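ok so my cousin asked me again at dinner whether a robot is going to fold her towels by next year and I have Thoughts, so here comes a thread. sorry in advance

I've been following the arm-on-a-table stuff for a while now, mostly because I used to work the returns bench at Manwood and I would have paid real money for a machine that could put small parts back in the right bins. 30 bins. my wrists still remember

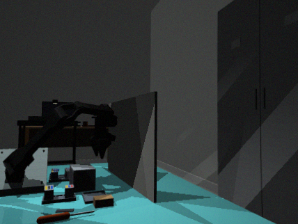 The returns bench is my test for all of this, way more than laundry. Can it clear off a table that a tired person walked away from? Little boxes, a tray with a block sitting over one corner, a screwdriver left down by the edge of the table - that's a pretty normal mess, and it's simulated, so you can run it all night and not break a thing. Getting hold of the screwdriver is the part I'd watch. Thin shaft, fat handle, flat on the table. I drop those and I have thumbs!!

Hiu-tung Lam (we shared a shift for 2 years, hi Hiu-tung) thinks I'm too soft on them. Her line is that a machine gets credit when it does the whole job with the boss out of the room. Picking up one thing is a trick, she says, and clearing the bench 16 times in a row is a job. I kind of agree? but I also remember new hires who couldn't do it 16 times in a row and we still gave them a locker

Also people keep forgetting how much of a chore is just looking. Where's the edge of the box, is that a shadow or a thing, what's behind what. My own kitchen at 6 am defeats me
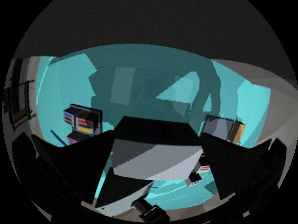

and then there's the deciding, which I think is harder than the grabbing. At Manwood we had a rule that anything with a label goes face up and anything without goes in the gray tub, and even that took new people a couple of weeks. Try writing down every rule you use to clean off your own counter. I got to 17 and I hadn't even reached the junk drawer

So where are we, chores-wise. My scorecard, worth what you paid for it:

vacuuming a flat floor - yes, fine, done
moving the same part from the same spot to the same spot - yes, for ages
clearing a random bench - getting there, I'd let one try while I drank my coffee
towels - ask me later
fitted sheets - no and I can't do it either

Valter Berge just replied that his shop in Drullham would take one tomorrow if it only swept. Valter, buy a broom

anyway my cousin is still folding her own towels. going to bed, will answer replies in the morning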